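Bottle deposit (Weraten)

The bottle deposit in Weraten is a small sum added to the price of a drink and handed back when the empty is returned, usually by someone other than the drinker. Introduced in March under the shopkeeper Henk Jansen, it at first covered glass only, a restriction defended at length by the owners of the glassworks. Clear plastic was admitted after 453 letters of complaint, 27 of them in Jansen's own handwriting.

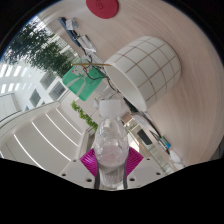 Weraten Local History Club, Drinks and Containers Section

Caps may be left on. The rival Nordin scheme insists they come off, and the two towns have not shared a picnic for years. Branislav Bartoš's history of the dispute runs to 337 pages, with an index.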